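Handout 8: Planning and Paying for a Gripper Arm
Course notes, Volier workshop series. Prepared by Shiela Galang 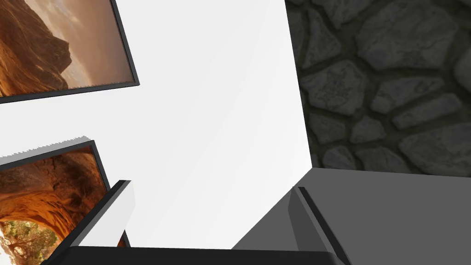 Welcome back, everyone, and thank you for the lively session on Saturday (I did promise Mohit Joshi we would get to his question about running costs, and we shall!). Today is all about money, and I'm afraid it is a bit of a long one, so do get yourself a cup of tea.

When people first draw up a budget for an arm they nearly always start with the arm. I quite understand why, it's the exciting bit, but please start with the job. Write down what has to be picked up, how wide it is, how heavy it is and where it needs to go. A gripper that opens wide is lovely until you find it won't fit down between two shelves, and the fingers are what you'll be changing most often, so give them a line of their own.

Next comes time in simulation. Ravindra Bhatt's group at Vestidside planned on 16 hours and used 121, and they still thought it well spent. Try the wrist camera view in several rooms before you order anything. Look at how the fingers show up against a pale wall and then against a dark worktop, and ask whether you could still tell where the fingertip ends. If you couldn't, you may want a second camera, and that needs to go in the budget now, while there is still room for it.

Lines to have on your sheet

Arm and controller
Gripper, plus spare fingers
Mounting, bench or stand
Cameras, lights and cables
Software and simulation time
Safety check and guarding
Training for staff (yes, including you)
Repairs in the first year

On the Plorkov worksheet you'll see 200 already filled in for cables. Leave it there for the exercise, even if it looks mean. Jitendra Sandhu thinks it should be double and he may well be right, we can argue about it in class.

A word on quotes. Ask for delivery and setting up to be shown separately, and ask how long the price holds. Vashisht quotes in our sample pack run out at the end of June, so watch for that when you work out your order dates.

For next time: bring a filled-in sheet for one job of your own choosing, with your three biggest worries written at the bottom. Anju Chaudhary will be taking the second half and she does like to see the workings.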